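Plornura Two-Arm Kitchen Bench
Set-Up Guide, Section 4: Your First Chore (Steamer and Pot)

Before you begin

By now you have bolted down the base, run the cables and argued with the emergency stop. Section 4 takes you through the first real chore. We picked food and pots over folding laundry for a simple reason: a pot stays the same shape when you pick it up.

If you bought the Bench expecting dinner, please read Note 1 before going further.

Note 1. The Bench can move food from one vessel to another and put a lid on. It cannot tell whether the food is cooked, and it has no opinion on salt. Run every step in this section with the stove off and the food at room temperature.

Laying out the table

1. Clear the tabletop of anything you are fond of.

2. Set the steamer pot on the left with its basket inside. Put one bun in the middle of the basket. One is plenty for a first run.

3. Set the cooking pot in the center, with a loop handle pointing left and the other pointing right. The arms look for handles first, and they sulk if they can't find them.

4. Lay the glass lid flat on the right, knob up.

5. Check that both arms can reach the table without crossing. If they cross, go back to Section 3 and redo the home positions.
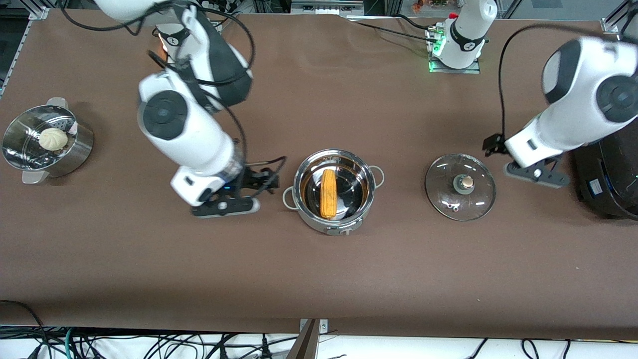
Fig. 4-2. Steamer left, pot center, lid right, with both grippers at the table.

Your own pots need not match the ones in Fig. 4-2, but they should have a plain rim and handles that don't fold. Polished steel is allowed. It does throw reflections, and the Bench will now and then reach for a handle that exists only in the shine. Turning down the overhead light helps.

Running the chore

6. Press Start on the Bevska control panel and choose program 65, Transfer and Cover.

7. Stand back. The arms will pause before the first move. This is normal and can last long enough to make you check the plug.

8. Watch the first pickup all the way through. If the gripper squeezes the bun flat, lower the grip setting by 2 and start again with a fresh bun.

9. When the panel asks for the lid, keep your hands off the table. Helping is the most common cause of a stopped program.

CAUTION: The arms do not know you are there. Keep children, pets and sleeves outside the rail while the panel light is on.

CAUTION: Never use a lid that is already chipped or cracked.

What to expect

Our test kitchen in Stoltcombe logged 1379 runs of program 65 before we printed this guide. A person with one free hand was faster in all of them. The Bench got better at lids as we went along – buns remain a matter of luck and freshness.

Note 2. If the panel shows "Csonka fault," the gripper has closed on nothing and is holding it very firmly. Press Release, wait for the fingers to open, and repeat from step 6.

Washing the pots is covered in Section 9, under Manual Tasks.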